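# Chapter 6: Small Shiny Things

I put off writing this chapter for ages, and I blame jewelry. Golnar Safavi and I recorded 167 demonstrations of sorting it with hand-held grippers, and I loved nearly all of them (the beads tested me!).
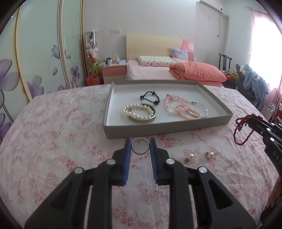
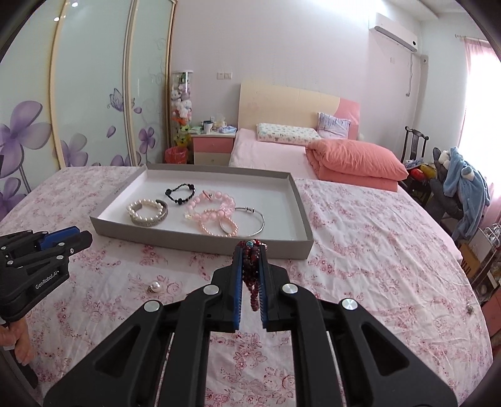
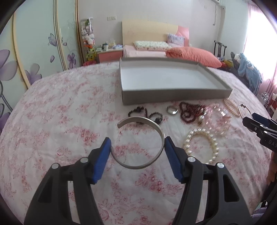
Blue finger pads, flowered cloth, a shallow box: get used to them, we'll be back.

**Why record people before training a robot?**

A person finds a good grasp quickly, and the robot can learn from those motions before it tries its own.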